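Flivell 22 Drying Cabinet

Home > Laundry equipment > Drying cabinets > Flivell 22

Manufacturer: Lundier
Model: Flivell 22
Status: current model, built to order
Supply: three-phase, 400 V

Overview

The Flivell 22 is a vented drying cabinet for clothing that should not be tumbled. It takes 22 garments on fixed hanging points, in two rows, one behind the other. Warm air enters through slots in the floor of the cabinet, passes up between the garments and leaves through an outlet in the top panel. There is no drum and nothing inside the chamber moves.

The cabinet is intended for sports clubs, school laundries, hire shops and small contract laundries handling team kit, waterproofs, protective clothing and padded items. It is not a disinfecting cabinet and should not be specified as one. For boots and gloves, see the Linaria rack listed under Accessories.

Construction

The outer casing is powder-coated steel and the chamber is stainless steel, with welded seams at the floor. The floor slopes towards a drain at the rear left corner. A removable tray covers the drain and collects grit and lint; it lifts out without tools. The door is a single leaf, insulated, with a magnetic seal on all four sides. It is supplied hinged on the right and can be changed to the left on site using the parts in the fixing pack.

Hanging bars are stainless tube and carry welded pegs at a fixed spacing. Earlier cabinets had sliding hooks, which tended to be pushed to one end of the bar and left the far side of the chamber empty. The sliding type is no longer supplied, but spare hooks for existing cabinets can still be ordered.

Airflow and heating

A single fan is mounted above the chamber, outside the wet air path. Rated airflow is 247 cubic metres per hour, measured with the cabinet empty and the outlet open to the room. A full load reduces this, and long duct runs reduce it further. The heater is a finned electric element with a manual reset cut-out behind the upper service panel.

Air temperature is adjustable up to 80 °C. The upper part of the range is meant for cotton workwear and for drying out the chamber after cleaning. Most sports kit is polyester with a printed or heat-applied number and should be dried on the low setting. Follow the garment label where one is present. Where the label has been cut out, use Low.

The temperature shown on the display is taken at the air inlet. Air near the top of the chamber is cooler than the displayed figure for most of a cycle, and the two readings come together as the load dries. This is normal and does not indicate a faulty sensor.

Controls

Control is by a Pramanik panel set into the door frame at chest height. It has four programmes and a manual mode:

Low — printed sports kit, stretch fabrics, swimwear
Medium — fleece, lined jackets, mixed loads
High — cotton workwear, towels, aprons
Air only — fan without heat, for airing and for leather
Manual — time and temperature set by the user

In the Low, Medium and High programmes the cycle can be ended by time or by humidity. The humidity sensor sits in the outlet and stops the cycle once the outgoing air has stayed below the set value for ten minutes. It is not suited to very small loads. With one or two shirts in the chamber the outgoing air is dry almost from the start and the cycle may stop early, so use a timed cycle instead.

Opening the door pauses the fan and the heater. The cycle resumes from the same point when the door is closed and Start is pressed. If the door is left open for more than fifteen minutes the cycle is cancelled and the panel returns to the programme list.

The panel can be locked with a four-digit code. When locked, only Start and Stop respond.

Loading

Garments should be spun before loading. The cabinet will accept dripping items and the drain will cope with them, but cycle times become long and the tray needs emptying more often. Shake each garment, turn the sleeves the right way out and hang it by the shoulders. Twisted fabric dries unevenly, with the damp held in the folds. Collars and sleeve seams are the last parts to dry on most jerseys and are the parts to check before unloading.

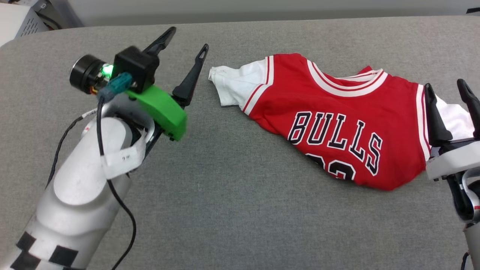
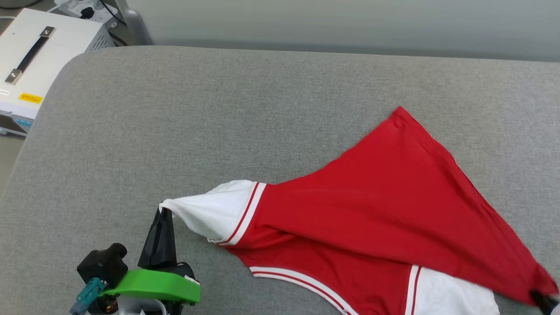
Red sports jersey with white and striped details, on a grey fabric surface.

Leave one peg free beside heavy items such as lined coats. Do not lay clothing on the floor of the chamber, where it will cover the inlet slots. Garments longer than the hanging space should be doubled over the bar; the folded part will need turning once during the cycle.

Printed lettering and numbers should not touch the print on the next garment. Some older transfers soften at quite modest temperatures and will stick face to face. Where two printed shirts have to hang side by side, turn one of them inside out. Lundier does not accept claims for transfer damage on garments dried above the Low setting.

Mixed loads are best grouped by weight of fabric. Socks can be dried in an open mesh bag hung from a peg, filled to no more than half.

Unloading

Let the fan run through the cool-down stage before opening the door. Metal zips and eyelets hold heat after a High cycle. Synthetic kit should be taken off the pegs and folded or hung on a rail soon after the cycle ends, though it will not suffer if left overnight with the door ajar.

Installation

The cabinet must stand on a level floor and be fixed to the wall with the two brackets supplied. Allow clear space above the top panel for the duct connection and for access to the fan. Rear clearance is set by the brackets and should not be reduced.

The outlet may be ducted to outside or, in a large and well-aired room, left open. Ducting to outside is preferred. Use smooth rigid duct with as few bends as the route allows. Flexible duct is acceptable for the final connection only. Do not join the outlet to a flue, a kitchen extract or a shared ventilation riser.

Replacement air is drawn from the room through the grille at the base of the cabinet. A small closed drying room will need a fresh air opening, and this is the most common omission found on site visits. Signs of it are a door that is hard to open while the fan is running, long cycles, and condensation on nearby windows.

Electrical connection is three-phase, 400 V, through a local isolator placed within reach of the front of the cabinet. The work must be done by a qualified electrician. A single-phase version is not offered in this size.

The drain is a plain spigot and takes standard waste hose. Fit a trap.

Cleaning and upkeep

Daily: empty the tray and wipe the door seal.
Weekly: lift out the hanging bars, wipe the chamber with a mild detergent, rinse, and run Air only for twenty minutes.
Monthly: vacuum the base grille. In rooms where tumble dryers are also in use this may need doing every week.
Yearly: have the fan, element, cut-out and humidity sensor checked by a service engineer.

Do not use bleach or chlorine-based cleaners on the stainless parts. Do not hose out the chamber.

If the display shows F2, the outlet sensor is reading outside its range. Check that the duct is not blocked, switch off at the isolator, wait one minute and switch on again. If F2 returns, call for service. F4 indicates that the cut-out has tripped. It must not be reset until the cause has been found, which in most cases is a blocked grille.

Accessories

Linaria rack — floor-standing insert for boots and gloves, replaces the front hanging bar
Linaria wide peg set — broad shoulder pegs for padded jackets
Duct starter kit — rigid collar, one bend, clamp
Mesh bags — pack of six
Plinth — raises the cabinet for floor cleaning underneath

With the Linaria rack fitted, only the rear row of pegs is available for clothing.

Ordering

State door hinge side and whether the plinth is required. Cabinets are delivered upright on a pallet to a ground-floor entrance. Delivery to upper floors must be agreed before the order is placed, with the width of the narrowest doorway on the route. The hanging bars, tray and brackets are packed inside the chamber and should be removed before the cabinet is connected.

Documents: data sheet, installation guide, user guide, spare parts list.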